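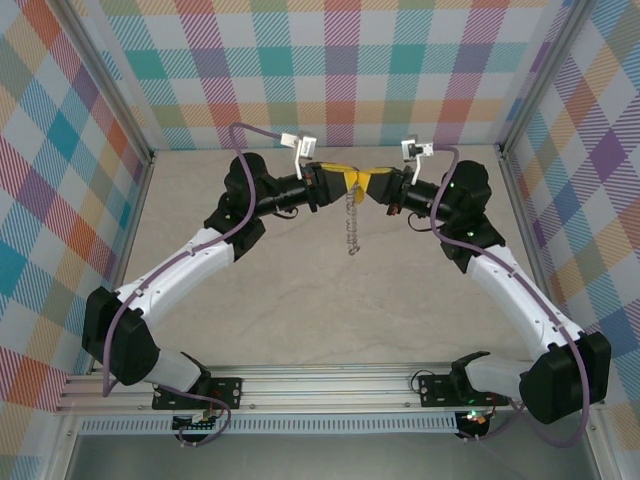 Two arms over a work surface, with a thin metal chain at the grippers.

Tire pressure warnings come too late
By Wojciech Adamczyk
July 21, 2023

The warning light on most cars comes on when a tire has lost a quarter of its pressure. I think that threshold is too generous, and that the carmakers know it.

A tire set to 33 psi can drop to 25 before the driver hears anything. By then the sidewall flexes more, the shoulder runs hot on the highway, and wet grip has changed. The load rating on the door sticker no longer applies.

In April, Marianna Sowa and I checked 97 cars in the parking lot at the Kernen works in Droviscombe. We used one gauge, and every car had stood for at least three hours. In 51 of them at least one tire was low by 10 percent or more. Few of those had a light on.

The usual objection is false alarms. Pressure falls with temperature, and a tight threshold would trip on the first cold morning. Szymon Dudek at Michalski makes this case well. But direct sensors already report temperature along with pressure. Correcting one for the other takes a line of code and no new hardware.

Indirect systems, which infer pressure from wheel speed, are a harder case. They miss slow, even loss across all four tires, and drivers reset them without checking anything first. I would stop fitting them to new models.

A two-stage warning would do: a plain message at 10 percent, the light at 20. The sensor can already tell the difference.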